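Notas para la charla «El familiar que vuelve», club del automóvil de Cernmont

Este sitio utiliza cookies propias y de terceros. Si continúa navegando, acepta su uso. Aceptar | Configurar

Saludar. Agradecer a Maricica Nistor la invitación. Decir que mi Surdu es del primer año de fabricación y que hoy hablo de su restauración, no de su precio.

Empezar por la pintura. El coche llegó de Briltdale con dos colores en el capó, y el segundo era de brocha. Pausa, aquí la gente suele reír.

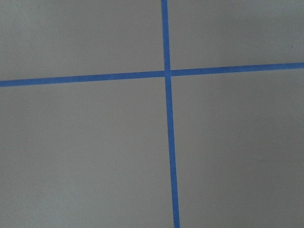

Para el capó hicimos primero una prueba sobre chapa vieja, con el gris original. Explicar que el tono cambia mucho con la luz del taller. La cinta azul de pintor, que cruza la superficie gris en dos tiras, deja cuatro zonas desiguales, y así de sencillo puede ser un reparto para comparar barnices. Insistir: apretar el borde con la uña antes de pintar.

Pasar al motor. Costel Mihăilă desmontó la culata en 2 tardes y encontró 5 válvulas quemadas. Las juntas son de Huner, pedidas en marzo. Si preguntan por el coste: 2,305 en piezas, sin contar nuestro trabajo.

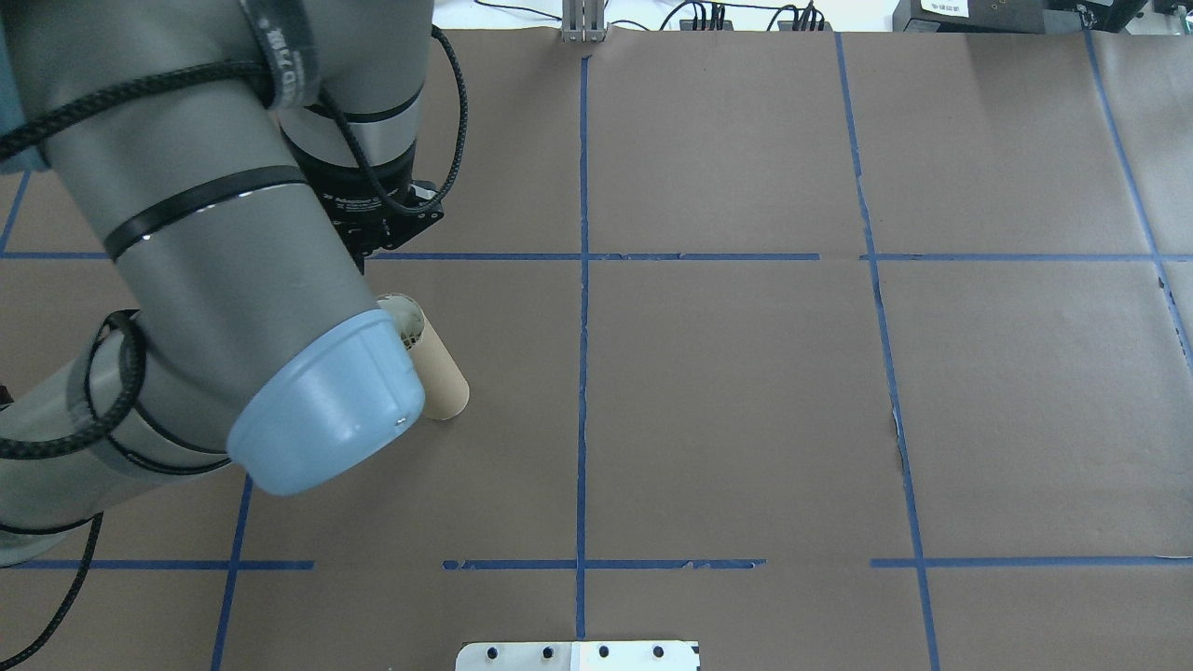

La culata volvió rectificada y la montamos con calma. El primer arranque fue a las once de la noche y el vecino lo recuerda todavía. No alargar esta parte, quedan los asientos.

Los asientos traseros se pliegan, pero uno de los lados no bloqueaba. Mostrar el pestillo nuevo. 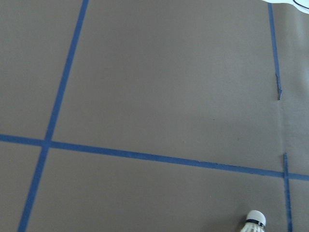
El maletero es la razón de comprar un familiar. Antes de cortar la moqueta conviene marcar el suelo y medir dos veces. Unas tiras de cinta azul sobre una superficie marrón lisa, como estas, forman una cuadrícula que se lee bien desde arriba. Abajo, a la derecha, asoma un volante de bádminton.

Después, el viaje de vuelta a Briltdale: 26 kilómetros sin la luz de aceite. Dar la palabra a Costel para las preguntas de motor.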